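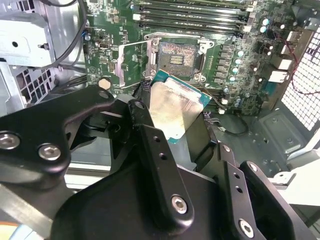
Processor out, socket empty. Wednesday, September 28, 2016.

1/ Spent the evening reading my apartment lease, all 33 pages of it. I have lived here since May. I signed it in the time it takes to eat a granola bar.

2/ The building went up in 1926 and the lease seems to have been added to ever since. There's a clause about coal. There's a clause about where I may beat a rug.

3/ Cumness Property, who own the place, call the hallway closet a "second sleeping area." I measured it. A second sleeping area for a cello, maybe.

4/ Page 14: tenant may keep 2 birds "of quiet habit." Cats need written permission. Nothing at all on snakes, so my downstairs neighbor is in the clear.

5/ I'm on the hook for "reasonable polishing" of the mail slot. Have not polished it once. Come and get me, Cumness.

6/ The radiator has its own section. Heat comes on "when the season requires." Last week I wore a hat to brush my teeth and the season, apparently, did not require.

7/ Called the office to ask. Got 3 transfers and then a recording telling me to use the Prellis tenant portal. The Prellis tenant portal told me to call the office.

8/ A guy at the hardware store on Chauhan Street sold me a roll of window film and said to use a hair dryer on it. Bedroom is done. It looks like I'm storing leftovers in there.

9/ Oh, and renewal is "automatic unless declined by letter" - an actual letter, with a stamp. Does anyone near Grernano have a stamp?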